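Ticket: Catalogue entry for lot 79, provenance wording and finish
Opened by: Kamarul Wijaya
Queue: Catalogue and condition queries
Status: Closed, with reservations
Priority: Normal

Original request

I've been asked to sign off on the entry for lot 79 (carved face mask, wood with dark surface, from the Mahawong estate) and I can't do it as written. The draft says "danced, with fine old interior wear". I don't believe it. Could someone tell me where that sentence came from, and whether there's anything behind it besides the price we'd like to get?

I also can't make the database drop the word. I've deleted "danced" from the description field twice and it's back each morning.

Reply from cataloguing

The wording was carried over from the Pistel sale, where the estate bought the piece. The field refills overnight because Drokora syncs from the old provenance record. Change it in the provenance record and it should stay changed.

Kamarul

Thanks, that explains the software. It doesn't explain the mask. A previous dealer's sales copy isn't evidence, and somehow it has been sitting in our provenance record as if it were. Leaving this open while I go through it.

Log

1. Interior. Looked at the back under the bench lamp. The draft calls it worn. It's dark and smooth, but evenly so, right into the corners beside the nose where no forehead or cheek would ever reach. Wear from a face shows up where the face touches. What I see looks like stain and a rub-down with something greasy. I'd accept an argument that it was oiled later over real wear, but I'd want to see a trace of the wear.

2. Attachment holes. There are holes all the way around the rim, as there should be. The edges are crisp. Cord or fibre pulled through a hole during use tends to round it on the side taking the strain, and these look the same all the way round. Two of them still have drill burr inside. I suppose a carver could have added holes to an old mask. I've heard that one before, usually from the person selling it.

3. Eye slits. Held it to my own face with gloves on (yes, I know the policy). I couldn't see my feet or the floor. That doesn't settle anything, as plenty of masks give the wearer a poor view, but it doesn't help the case for "danced" either.

4. Surface. The crusty patches on the brow came up on a damp swab far too easily. The colour on the swab was a reddish brown. Bare wood under the patch is pale and clean. I don't have a lab result and won't pretend a cotton swab is one, but I've seen this look on pieces made for the airport trade.

5. Paperwork. The file holds a receipt from Pistel for $3,513 and a typed note saying "collected in the village, February". No year, no village, no name. Somebody has pencilled "Jima?" in the margin. I can't find a dealer, collector or place by that name that fits. A question mark in pencil is the most honest thing in the folder.

6. Comparison pieces. Was pointed to 26 similar masks in past sale listings. Went through them. Most of the descriptions use the same phrases as ours, nearly word for word, so they're no use as independent support. The carving does match the type. I have no quarrel with the region, only with the claim that it was used.

7. Database fix. Edited the provenance record as advised, then forced a sync. The description held.

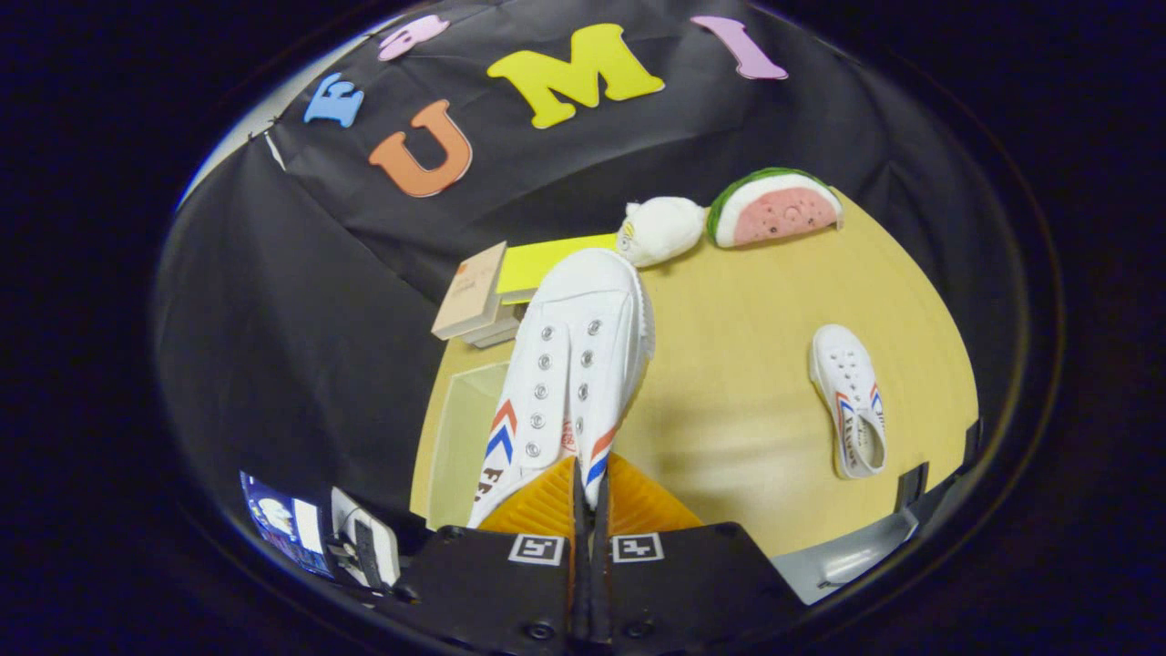
8. Photo slot. Attached the front, back and profile shots of the mask. Checked again after a second sync and all three were still there. I'm told Drokora matches attachments by lot number and that they'll stay put. I'll believe that after the next sale.

Proposed wording

Carved wood face mask, West African style, dark applied surface. Pierced around the rim. The interior shows no clear signs of wear from use. We do not believe this example was danced. Previously sold by Pistel. Earlier history not established.

Reply from cataloguing

Fine by us, but the estate won't love it. Would you consider "possibly danced"?

Kamarul

No. "Possibly" would be doing all the work there, and a buyer will read straight past it. It's a handsome carving and somebody will want it on the wall. They can pay what a handsome carving is worth.

If the estate has a field photograph, a letter or anything with a year on it, I'll reopen this and look properly. I asked for the same thing last time and got the typed note.

Resolution

Entry amended to the proposed wording, estimate to be reviewed by the department. Sync fault passed to Drokora support, no reply yet. Closed Saturday, September 24, 2022.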